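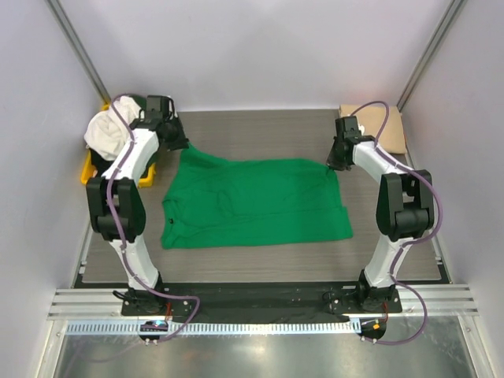

*Both grippers on the top corners of the green one. Left corner pulled up to a point, right one held by the edge.*

To: plidura-users
Subject: Re: [plidura-users] Two-arm grasp sync, and the corner finder again
Date: 8th March

Replying in-line, as the list guidelines ask and as hardly anyone does. I've trimmed the quoted message, which had the whole startup log in it. Twice.

> We're on Plidura with the two-arm folding task from the Covska
> repo, more or less as it comes. Each arm behaves itself alone.
> Together, they both get to the cloth, both close, and then one
> sets off on the lift while the other is still thinking. By the
> time the second one moves, the garment has been dragged sideways
> and the fold plan is for a shirt that's no longer there.

Yes. We had this for most of October and blamed the network, the power supply and each other, in that order.

The `both_closed` flag doesn't wait for both grippers to be closed. It waits for both close commands to have been accepted, a much lower bar. If one gripper starts from further open, its command is accepted straight away and it then takes its time getting there. Meanwhile the lift starts on the other side.

What you want is the barrier after the grasp check, with the check reading finger position and motor load from each side. Ours looks like this:

```
grasp:
 sync: after_check
 check:
 position_settled: true
 load_settled: true
 on_timeout: release_both
```

`release_both` matters more than it looks. The default is `release_failed`, which lets go on the side that missed and hangs on grimly with the other. With a rigid box that may be fine. With a cloth you now have one raised corner, a new heap, and a planner that believes it is holding a rectangle.

> Our garment pose comes out fine when the thing is flat. As soon
> as there's a wrinkle through it the corner finder puts a corner
> on the wrinkle. Is there a setting for this?

There are several settings for this and they mostly trade one wrong answer for another. Look at the green one at the top of this message. It has a looping crease near the left of centre and a long fold line running off to the right, and both of those score rather well if what you're looking for is "edge, then bend". The bottom right is worse, with a separate layer sticking out and a little step in its edge. To the stock corner finder that's two good corners and a mediocre one, all within a thumb's width of each other.

What worked for us, after a good deal that didn't:

First, find the outline before you find corners. Run the segmenter, take the outer boundary, and only allow corners that sit on it. This gets rid of the crease problem at a stroke and leaves the stepped edge exactly as bad as it was.

Second, smooth the boundary before scoring it. `boundary_smooth` is 9 by default and we run it at 27. You lose small real features, such as the notch on the left side of that garment, but the fold plan doesn't care about them and was only being distracted.

Third, stop re-estimating the held corners from the picture. If a gripper has hold of a corner, you already know where that corner is, to within the length of a finger, from the arm's own joints. The camera's view of the same point is half hidden behind the gripper, and yet the stock pipeline averages the two as if they were equally trustworthy. Set `held_points: kinematics` and let the camera get on with the bits it can see.

A note on that third one. It assumes your arm-to-camera calibration is decent. If it isn't, you will get a very steady estimate of the wrong place. Run the check routine in Nosholm first and look at the residuals for each arm separately, as the combined figure hides a bad arm behind a good one. Ours did.

> Also, is anybody masking the bin? We've a container at the back
> and the segmenter keeps finding clothes in it.

In fairness to the segmenter, there are clothes in it.

We mask ours. There's a yellow bin at upper left on our table with a white cloth heaped over its side and a dark green one behind that, close to where the left gripper ends up. The dark green was the troublemaker. With a loose colour threshold, the segmenter would decide that the garment on the table and the one in the bin were the same garment, and hand over an outline that went up and over the rim. The planner then asked the left arm to fold the bin in half. The arm declined on joint limits, I'm glad to say, though with no useful message.

A fixed polygon mask will do if your bin never moves. If it gets knocked, put the mask a little outside the rim and accept that you lose that strip of table. I tried a tracked mask. It was clever and it was wrong more often than the polygon.

Mask the arms too, from their model and joint angles. Please don't do it by colour. White forearms and a white shirt make for a long afternoon.

> Last one. Planner time. We see it sail through most of the time
> and then sit there for ages on what looks like the same pose.

Check how many samples you allow and whether both arms are being planned as one big problem. The Covska config gives the joint planner 2,000 samples per attempt and 10 attempts, then says nothing until the lot has been used up. So a pose that's slightly out of reach looks precisely like a pose that's hard, until you've gone and made the tea.

We now do a cheap reach test for each arm before the joint planner gets involved. If either side fails, the task shifts the fold line towards the middle of the table and tries again. It's a crude fix and I'm slightly ashamed of how much better it made things.

Also look at your cable volumes. We had ours modelled as a fat sleeve round each arm, put in by someone cautious (me). Our purple cables loop and bow out along the arms, so the sleeve had been drawn wide enough to cover them, and with the arms facing each other over the cloth the two sleeves left hardly any room between them. The planner was hunting for a path through a gap I had closed myself. We've since split the sleeve into shorter pieces, fat at the elbow and thin near the gripper. Planning got quicker straight away. Do keep some margin at the elbow, where the loops go.

> Any reason to stay on the old message format?

None that I can defend. The new one carries a timestamp per arm, and you'll need those for the sync business above. The Grewal bridge still speaks only the old format, so if you log through that you'll need the converter, and the converter drops the load readings unless you start it with `--keep-effort`. The flag is in the help text, spelt wrongly. Type it as I've written it.

Things I still can't do, in case anyone reading has managed it:

- Tell one layer from two at a gripped edge. Load changes a bit with the second layer, but it changes as much between fabrics.
- Notice that a corner has slipped during the lift without waiting for the next outline.
- Get the lift speed right for both a thin cloth and a heavy one from the same config. We keep two files and pick by hand, like animals.

I'll put the grasp barrier change up as a patch against the main branch once I've taken out our paths and the rude comments. The boundary change is a single line, so just edit it. If you try `release_both` and it makes things worse, I'd like the log, but please only the part after the first close command. And only the once.

--
plidura-users: to leave the list, send "unsubscribe" in the subject line to the list address, not to the list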